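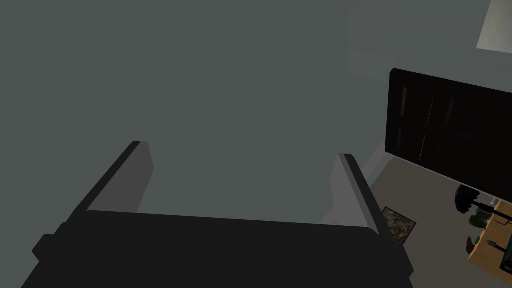 Game Mathematics for Designers
Handout 3: Volatility, or why two identical games feel nothing alike

Last week we dealt with return to player, the figure everyone quotes and few can explain at parties. Please bring your worked sheets if you still have them.

Take two slots from our made-to-order teaching set, Sandine and Torvik. Both return the same share of stakes over the long run. Sandine pays little and often, like a nervous uncle. Torvik sulks for ages and then pays more than 100 times the stake, usually to the person on the next stool.

Terms you need
Hit rate: how often a spin pays anything at all. A "win" smaller than the stake still counts, and still gets the trumpets.
Variance: how widely results spread around the average.
Volatility: what marketing calls variance, drawn as little chilli peppers.

Adding a feature
Suppose we give Sandine a free spins round, triggered by 3 scatters. The money for it has to come from the base game – there is no other drawer. Lower the small line wins and the return stays put, but the ride gets bumpier. Most first drafts forget this step and end up with a very generous game and a very short career.

Exercises for the seminar
1. Using the Cletetis paytable, work out the hit rate with 2 wilds on the middle reel, then with none.
2. Move the top prize to the bonus round without changing the return. Show your working.
3. Read the Fundum rules page as a player would, on a phone, on a bus. Note where you gave up.

Sheets are due at the start of the seminar. Spreadsheets are fine – screenshots of spreadsheets are not.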